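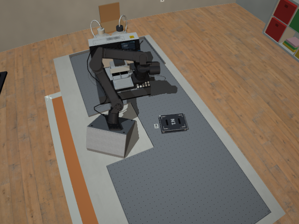
# Hestero : jeu de recettes de tartinades et trempettes

Dépôt de travail, pas fini. Recettes de dips, tartinades, houmous, salsas, tout ce qui se mange avec une chips ou un bout de pain. En français, quantités en métrique. Version d'avril, la précédente est à jeter (les cuillères à soupe étaient comptées comme des cuillères à café, désolé).

## Contenu

- `recettes.csv` : une ligne par recette
- `ingredients.csv` : une ligne par ingrédient, clé `id_recette`
- `notes/` : remarques de dégustation, texte libre, orthographe pas relue

34 recettes dans le lot principal. 13 sans produit laitier. 6 avec fruits secs ou noix, colonne `noix` à vérifier avant de servir à qui que ce soit d'allergique, je l'ai remplie vite.
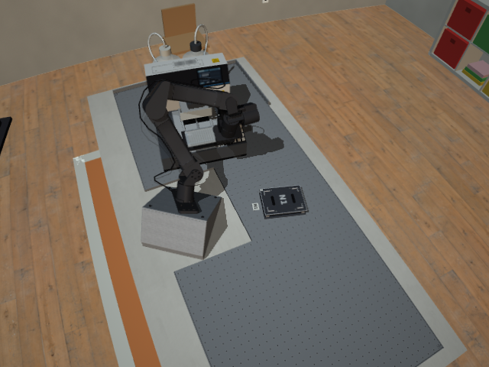
*Cellule simulée, bras sur son socle et plaque perforée.*

## Champs

- `nom` : tel qu'écrit par l'auteur, donc « Houmous betterave » et « houmous de betteraves » sont deux recettes differentes
- `portions` : parfois vide. Pour un apéro, pas pour un repas
- `repos_min` : temps au frigo. 0 = servir tout de suite
- `piquant` : de 0 à 3. Subjectif, le 3 de Bouchard c'est le 1 de tout le monde
- `conserve_jours` : boîte fermée, au froid. Rien avec de l'avocat au-delà du lendemain

Unités : g et ml partout, sauf « pincée » et « gousse ». Pour les herbes, poids sans les tiges. Pois chiches pesés égouttés !! La fiche Wara les donnait secs, converti à la main, possible qu'il reste une erreur dans le houmous au cumin.
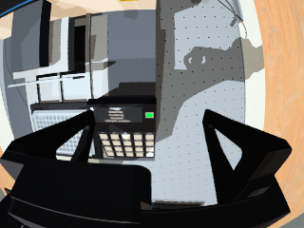 Les citrons, même histoire. Une recette dit « le jus d'un citron », une autre 40 ml, j'ai laissé les deux formes. Colonne `qte_texte` pour l'original, `qte` pour le nombre quand il y en a un. Ne pas additionner sans regarder.

## Provenance

Carnet Bouchard (la plupart), fiches Wara, quelques-unes envoyées par courriel. Doublons enlevés à l'oeil. La purée d'aubergine y est encore en 3 versions, exprès : fumée, au four, à la poêle. Goûts vraiment pas pareils.

## Limites connues

- presque rien de sucré
- sel souvent « au goût », donc inutilisable pour un calcul nutritionnel
- la trempette aux artichauts n'a pas de temps de cuisson, à faire quand ça bulle sur les bords
- caractères accentués cassés si ouvert dans un vieux tableur, forcer UTF-8

## Retours 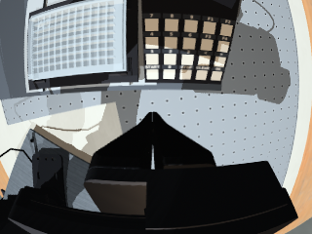

Mervin McKinnon : le yaourt grec de la tzatziki, il faudrait préciser égoutté ou non. J'ai suivi la ligne telle quelle et c'était de la soupe. Et le concombre, salé avant ? Rien dans les notes.

Oui, égoutté, et concombre salé puis pressé dans un torchon. Ajouté dans `notes/`, pas encore dans le csv. Autres corrections : ouvrir un ticket avec l'id de la recette, sinon je m'y perds.

Letiso | Contact | Tous droits réservés | Haut de page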